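Pendorgate Lyrics: data card

Pendorgate is a set of 1000 transcribed rap verses from the hip-hop scene in and around Enley, and I'm so happy to finally have it out in the open! Most of these verses only ever came out on tape or short-run CD, and plenty of them deserve a much bigger crowd.

What's in it

One line per bar, with the rhyme sounds tagged at the end of each line. Every verse has a record with the artist's stage name, track title, label (mostly Fudorow and Maurya), tempo and language. There are 24 artists and 7 languages, and lots of verses switch language mid-bar, which is my favorite thing about them.

Files

verses.csv: the text, one row per bar
tracks.csv: track records
rhymes.json: rhyme groups, keyed by verse ID

All files are UTF-8. Verse IDs stay the same between versions, so you can safely build on them.

Known gaps

Ad-libs are only marked on the Maurya tracks. Slang spelling is uneven (I kept the liner notes wherever there were any). Tempo is missing for live cuts.
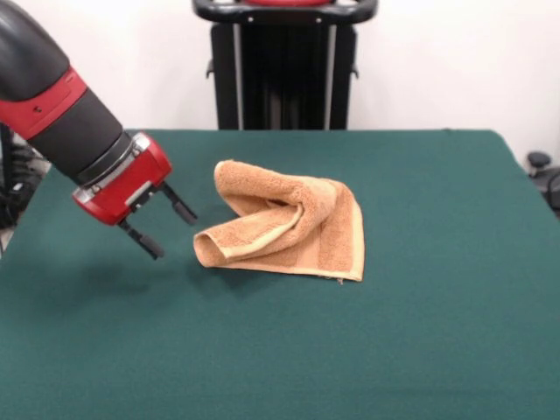
Can I use the verses to study rhyme across languages?
Please do! Rhyme groups are built on sound and ignore spelling, so a pair can match even when its two words come from different languages.

Changes

August: fixed swapped columns in tracks.csv, added the last of the Fudorow B-sides.

Next up: choruses, starting with the Fudorow tapes.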